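Sexta-feira, já noite

Hoje o braço esquerdo parou outra vez, sempre no mesmo erro, o 3076. O Ludger queria apagar a mensagem e continuar. Eu disse que não — na terça-feira ele arrancou sozinho depois de um reinício e a minha mão estava perto da garra. Não me magoei, mas ainda penso nisso. A Birgit escreveu à Stakport e espera resposta.

De tarde repetimos a tarefa dos tabuleiros, amarelo e verde, com velocidade reduzida. Eu fiquei com o dedo no botão de emergência. 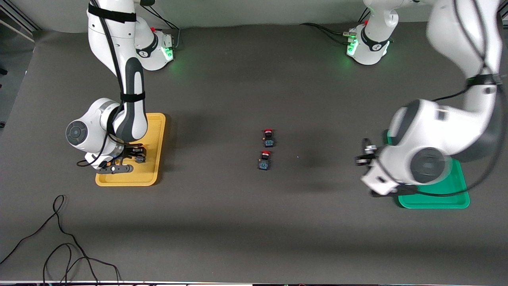

Porque é que o braço para a meio do movimento? O controlador perde o sinal do pulso durante um instante e corta o binário dos motores, como medida de segurança.

Suspeito do cabo, que dobra muito nesta posição. Aconteceu no ciclo 81 e a Birgit quer 2000 sem falha. Segunda trocamos o cabo, se o Finn o encontrar no armazém. Estou cansado e tenho de comprar pão.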